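Faner Animal Shelter Advisory Board
Minutes of the regular meeting, February 25, 2022

Present: Halima Rugemalira (chair), Ramil Enriquez (minutes), members Gachanja and Grodley, shelter manager Skatero. A quorum was present.

1. Minutes of the last meeting
Approved with one correction. The October intake total should read 1463 for the year to date, and the word "record" comes out. Mr. Enriquez said he had looked for an earlier year to compare it with and the shelter does not have one on the same basis.

2. Microchip scanning of stray dogs
Manager Skatero reported that every stray is now scanned at the front desk on arrival. Ms. Rugemalira asked how the board would know that. The manager said staff had been told. Ms. Rugemalira said being told and doing it were two separate matters, and asked to see the intake sheets. Of the sheets brought to the meeting, 13 had the scan box left blank. The manager believes those dogs were scanned and the box was missed. The board did not take a view on this but asked that a blank box be treated as no scan from now on, and that a second scan be done before any dog is put up for adoption.

Ms. Gachanja asked whether the old hand scanner reads all chip types. The manager was not sure. To be checked.

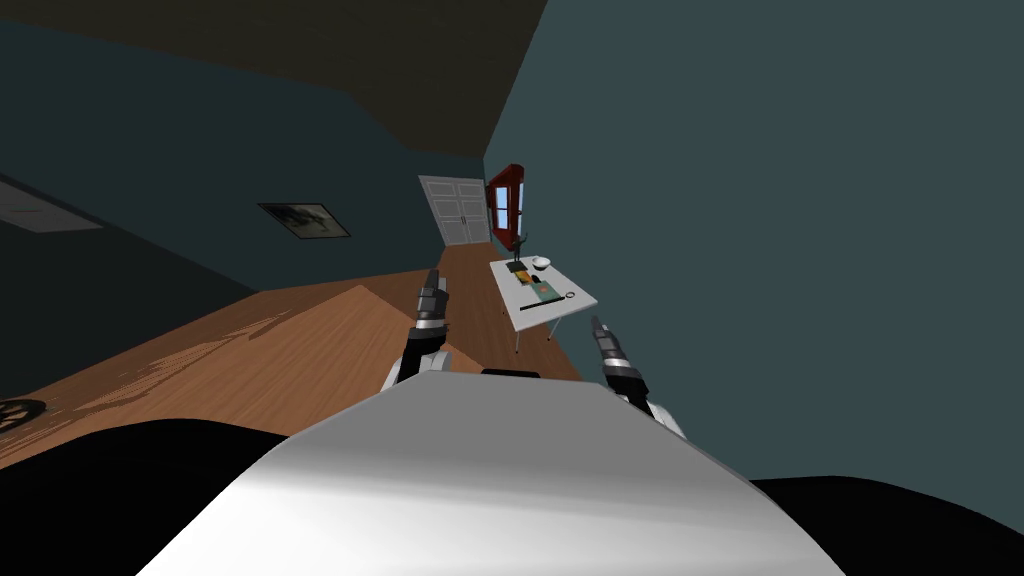 Mr. Grodley said a better scanner would settle most of this. Ms. Rugemalira doubted it – a new scanner will not fill in the form. No purchase was approved.

3. Stray hold period
Mr. Grodley proposed shortening the hold for dogs with no collar and no chip, to free up kennels. He said very few of these dogs are claimed. Asked for the number, he said it was his impression from weekend shifts. Ms. Gachanja said owners who work long hours often take several days to find the right shelter to call, and she would not vote on an impression. Motion failed for want of a second. Mr. Grodley may bring it back with claim dates.

4. Low-cost spay and neuter day
The manager asked for $3000 toward a one-day clinic. The written request lists 18 surgeries and gives no breakdown of the cost. Mr. Enriquez asked what the fee to owners would be and whether it had been taken off the total. The manager did not know. Mr. Enriquez also asked why the flyer draft already says "fully funded." The flyer is to be pulled until it is true.

Moved (Gachanja), seconded (Enriquez), to table the request until a line-by-line budget is supplied. Carried, Mr. Grodley opposed. He wished it noted that kittens will be arriving before the paperwork does.

5. Public comment
One resident asked why a lost dog notice stayed on the website after the dog had gone home. The manager said the page is updated daily. The resident said it was not updated that day, or the next. Manager to look into it and reply in writing, with a copy to the chair.

6. Actions
Skatero – chip types read by the current scanner; clinic budget; reply to resident.
Grodley – claim dates for unchipped strays, if he wants item 3 back on the agenda.
Enriquez – corrected October figures to go with the next packet.

Meeting adjourned. Minutes taken by R. Enriquez and not yet approved.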